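# フード付きジャケットのたたみ方(ベッドの上でたたむ場合)

厚手の黒いジャケットを、引き出しか棚に入る大きさまでたたむ手順をまとめます。床でもテーブルでもできますが、ベッドの上がいちばん楽です。

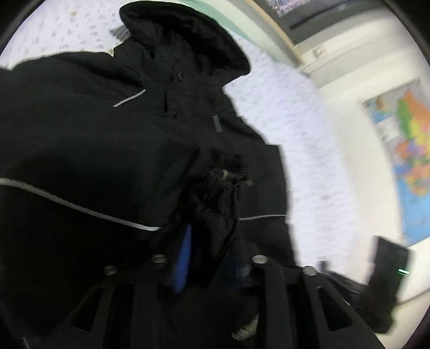 イケル・ガリードからは、フードは最初に内側へ折り込んでおかないと最後に必ず余る、自分は毎年それで二度たたみ直している、という指摘をもらった。フードを後回しにする手順を以前ここに載せていたので、今回その部分を書き直しました。以下はフードを先に処理する順番になっています。

## 用意するもの

- ジャケット
- ベッドか、ジャケットの袖まで広げられる平らな場所
- 洋服ブラシまたは粘着ローラー
- 幅の広いゴムバンド 2本(棚に立てて入れるときだけ)

黒い生地はほこりが目立つので、白いシーツの上に広げるなら、シーツの糸くずを先に払っておきます。逆に、ジャケットについた砂や枯れ葉は白いシーツの上だとよく見えるので、点検には都合がいいです。

## たたむ前の点検

1. ポケットをすべて空にします。内ポケットも忘れずに。レシート、鍵、飴の包み紙がよく出てきます。
2. ファスナーとボタン類を確かめます。しまう前に直すほうが、次に着る朝に気づくより楽です。
3. フードの内側と襟の内側を見ます。皮脂の汚れはここに出ます。黒い裏地は汚れが見えにくいので、乾いた白い布でこすって色が移るかどうかで判断します。
4. 反射材の線やパイピングの上に泥が残っていないか見ます。残っていれば、固く絞った布で線に沿って拭きます。爪でこすらないでください。
5. 全体にブラシをかけ、湿っている部分があれば乾くまでハンガーに掛けておきます。

汚れが布に移った場合は、たたむ前に洗います。洗い方は洗濯表示に従ってください。うちでは液体の中性洗剤を使い、柔軟剤は入れていません。

## 広げる

ジャケットの前を上にして、フードがベッドの頭側に来るように置きます。前は閉じます。ファスナーは上まで上げ、襟元のボタンも留めてください。途中までしか閉めないと、折ったときに前立てが斜めにずれ、表に角が出ます。

次に、裾を両手で持って軽く下へ引き、背中側の生地のたるみを取ります。裏地がよじれているときは、袖口から手を入れて裏地を指でつまみ、肩のほうへ送ります。肩を整えるときは縫い目を見ます。左右の肩の縫い目が同じ高さになっていれば、あとの折りもだいたい揃います。

表面のしわは全部伸ばす必要はありません。中綿の入ったものは、手のひらでなでる程度で十分です。

## フードをたたむ

1. フードの縁を左右から持ち、中央で合わせます。
2. 余った後ろ側の布を平らにならします。
3. そのまま襟の付け根で折り、胸の上に倒します。
4. ドローコードがあるものは、コードの先をフードの中に入れます。

フードが大きいと、倒した先が胸ポケットのあたりまで来ます。それで構いません。フードを後ろ側に折る方法もありますが、たたんだあとに厚みが背中側に偏って、重ねたときに滑ります。

取り外せるフードなら外しても構いません。ただし別々にしまうと次のシーズンに片方だけ見つかることになるので、外した場合は必ず内ポケットか袖の中に入れておきます。

## 袖をたたむ

右袖から始めます。肩の縫い目を押さえ、袖を胸の上へ水平に折ります。袖口が反対側の脇を越えるときは、越えた分を折り返してください。左袖も同じようにして、右袖の上に重ねます。

袖を体の脇に沿わせて下へまっすぐ折るやり方もあり、仕上がりは細長くなります。浅い引き出しならこちらが向いています。水平に折ると中央が厚くなり、そのかわり幅は安定します。テレーズ・ペナーは脇に沿わせるほうしか使わないそうです。うちの棚は奥行きがないので、水平のほうで続けています。

## 身頃をたたむ

1. 左右の脇を中央へ向かって折ります。幅が広くない上着なら、この工程は省いてください。
2. 両手で上から押さえ、空気を抜きます。体重はかけません。
3. 裾から三分の一のところで折り上げます。
4. もう一度折り、襟の下に揃えます。

折り上げるときに布の真ん中だけをつまんで持ち上げると、そこに生地が寄って、折り目が斜めになります。裾の左右の端を持つか、腕を下に差し入れて全体を持ち上げてください。つるつるした表地は特に寄りやすいので、一度で決めようとせず、半分持ち上げて揃え、それから倒します。

寄ってしまったら、上から押しつぶさずに一つ前の折りまで戻します。押さえた跡は、しまっている間にそのまま折りじわになります。

## 反射材と金具の扱い

反射材の線は、できるだけ折り目に重ねないでください。裾寄りに横の線が入ったものは、折る位置を線の上か下に指二本分ずらします。同じところで何年も折っていると、細かいひびが入ることがあります。うちのブジティ……と書きかけましたが、正しくは Bugti の古い上着で、胸の線がそうなりました。

金具は内側に来るようにします。外に出る場合は、間に薄い布を一枚はさみます。ナイロンの上着同士を重ねるときは、面ファスナーも必ず閉じておいてください。隣の服の毛羽を引っぱります。

## しまう

棚に重ねるなら三着までにします。いちばん重いものを下に、中綿の多いものを上に。立てて入れる場合は、たたんだジャケットの両端から少し内側に、ゴムバンドを一本ずつ掛けます。きつく締めると跡が残るので、指が楽に入るくらいで止めます。

うちで使っているのは Brellano の布製の箱で、幅は60センチです。冬物の上着が横に二つ並びます。圧縮袋は使っていません。中綿が戻りにくくなったことがあるためです。

8月に一度、箱を開けて風を通します。ジャケットは広げずに、箱のふたを外して半日置くだけです。防虫剤を入れる場合は布に直接触れないよう、いちばん上に置きます。

## うまくいかないとき

**たたんでも開いてくる**
空気が残っています。裾を折り上げる前に、襟側から裾側へ手のひらを滑らせて抜いてください。

**片側だけ厚い**
袖の折り返しが同じ側に重なっています。左袖の折り返しを少し手前で止めます。

**襟がつぶれる**
フードを倒す位置が低すぎます。襟の付け根で折り直し、必要なら丸めたタオルを襟の内側に入れます。

**箱のふたが閉まらない**
三つ折りを四つ折りに変えても高さが増えるだけなので、袖を脇に沿わせるたたみ方に変えてみてください。

最終更新:2019年12月28日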